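To: canteen-and-kitchens list
Date: March 28, 2019
Subject: Re: [kitchens] The arm at Bradelau, and what happens to the washing-up

Somebody at Zultau wrote:

> We have had the leaflet from head office as well. It says the arm will
> "free colleagues for higher-value tasks". Could anyone at a site that
> already has one say what the higher-value tasks are? Two of my people
> have been on the dish line for longer than I've worked here and they
> have asked me straight out whether they should be looking for something
> else. I would like to tell them something better than what is in the
> leaflet. Also, does it break things?

Taking your last question first: yes, but less than the students we had in August.

We have had ours at Bradelau for almost 30 weeks. It stands at the clean end, where the racks come out of the machine, and its job is to lift out bowls and cups and put them on the trolleys. That is the whole of it. It doesn't scrape, it doesn't load, it doesn't do trays or cutlery, and it has no opinion on the Jorgate stew pans, which still need a person with a strong wrist and a bad temper. The leaflet has a drawing of it doing the lot, I know. I've kept mine for the pleasure of it.

On a normal lunch we put through 743 covers. Before the arm there were 4 of us on the line and now there are 3. I'm giving you that plainly as your people have asked you plainly. The fourth post wasn't cut in the sense of anybody being shown the door. She went to the counter when the arm came, at the same grade, and says she wouldn't come back, although she misses the radio. What did go was the next job advert. When someone leaves here now, there is a long silence from upstairs where the advert used to be. I would watch for that at your end and get something in writing before the installers turn up.

As for the higher-value tasks, I have been doing them. The main one is looking at a screen. The firm (Nieminen, same as yours, I should think) tries out each new kind of crockery on a simulated version before they let the arm near the real thing, and someone from the kitchen has to sit with it and say whether the grip looks sensible. They wanted "domain knowledge". Mine consists of having dropped most things at least once. So for an hour a week I sit in the stationery cupboard with a laptop and pass judgement on bowls that don't exist.
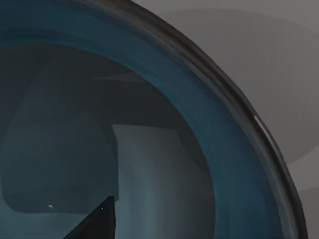
Simulator, very close in. Dark rim, teal wall, and the tip of the gripper finger coming up at the bottom.

You get used to seeing things from that near. It took me a while to work out what I was looking at, and I had been handling crockery for a living. What I'm asked for is mostly where a person would take hold and where they wouldn't. I had never had to put that into words. You'd never pinch a rim you know to be chipped, you go under it, and you know it's chipped from the sound it made going in the rack. I told them this and they wrote it down very politely. There is no box for sound.

They do listen to some of it, to be fair to them. We said the trolley was too far back for whoever has to take over when the arm stops, and it was moved. We said the alarm was the same note as the oven timer, and that has been changed as well — it is now the same note as the goods lift.

What has changed for the people on the line is harder to put in a leaflet. Shoulders are better. The clean end was always the worst for reaching and I don't know anyone who wants it back. But it was also where you got sent for a breather after a spell on scraping, and now there is no clean end to be sent to, so the dirty end lasts all shift. We had to ask for a proper rotation with the counter to make up for it. Ask for yours at the start. We asked in month two and were told that the rota had been "optimised around the asset". The asset doesn't get dermatitis.

The other thing is stoppages. When it halts, whoever is nearest has to clear the rack by hand, reset it and fill in a sheet, and that isn't in anybody's job description yet. Ours is being looked at. I'd get that settled along with the rest.

So what I would tell your two is that the job will still be there, a bit easier on the back and a bit duller, with one fewer person to moan to. And if either of them fancies the laptop hour, tell them to insist on a room with a window.

I can send you our rota and the wording of what we asked for if you write to me off list. The leaflet you can keep.

Bradelau kitchen, dish line (what's left of it)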